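Ticket: compra de pinzas manuales y repuestos, segundo semestre
Estado: abierto -- en espera de presupuesto
Solicita: Ngan-ling Chang
Asignado a: Ho-yin Leung
Prioridad: media (subida a alta en julio)

Resumen
Necesitamos cerrar cuántas unidades pedimos antes de que caduque la oferta de Kuo. La petición original decía 10 pinzas completas. Compras la devolvió por falta de desglose. Normal, iba sin repuestos ni portes.

09:40 -- Ngan-ling Chang
Repaso lo que hay. En almacén quedan 3 juegos de almohadillas y ningún dedo suelto. Si se rasga una almohadilla a mitad de turno se para la unidad entera, ya nos pasó en Grastasard. Pido que los consumibles vayan en línea aparte, no metidos en el precio de la pinza, que luego no hay forma de reponer.

10:15 -- Ho-yin Leung
Llamé a Kuo. Plazo de entrega 8 semanas para unidad completa, los repuestos salen antes pero con pedido mínimo de 80 almohadillas. Me parece mucho. Faltik vende por juegos sueltos, más caro por pieza, no sé todavía si encajan los tornillos. Pendiente de que manden plano.

11:05 -- Ho-yin Leung
Plano de Faltik recibido. Es de otra versión del dedo, no sirve. Vuelto a pedir.

12:30 -- Ngan-ling Chang
Otra cosa para el presupuesto: las horas de cocina. Seguimos contando el alquiler de cocinas como gasto menor y ya no lo es. Propongo partida propia. También material de prueba, fruta, vajilla, manteles, todo eso sale ahora de caja chica y hay tiques sin justificar desde hace meses. La fruta variada de tamaño hace falta, con piezas todas iguales no aprendemos nada sobre la apertura que tenemos que comprar.

13:10 -- Ho-yin Leung
De acuerdo con la partida. Sobre la apertura: Grareo ofrece un dedo mas largo, mismo soporte según ellos. Antes de pedir muestras quiero que alguien compare con lo que agarramos de verdad. Mandarinas no dan guerra. La fruta grande y redonda es la que decide si vale el dedo estándar o pagamos el largo.

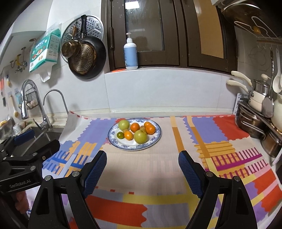
13:50 -- Shuk-fan Yip
Yo no firmaría el dedo largo sin probarlo. Pedid una sola muestra a Grareo, con factura, y que la devolución quede por escrito. Y ojo con el mínimo de Kuo: si cambiamos de dedo, las almohadillas del otro se quedan en una caja para siempre. Primero el dedo, luego los consumibles.

14:20 -- Ho-yin Leung
Vale. Parada la línea de almohadillas. Pido una muestra a Grareo hoy, pregutno también por portes de vuelta. Las 10 unidades se mantienen en el borrador pero sin confirmar.

14:35 -- Ngan-ling Chang
Cambio el desglose: pinzas / dedos / consumibles / cocina y material. Lo paso a Chin-lung Chow para visto bueno. Falta IVA en la línea de portes, lo miro luego.

Pendiente
Plano correcto de Faltik
Respuesta de Grareo (muestra, devolución)
Kuo: prórroga de la oferta, preguntar si aceptan pedido partido
Tiques de caja chica -- Ngan-ling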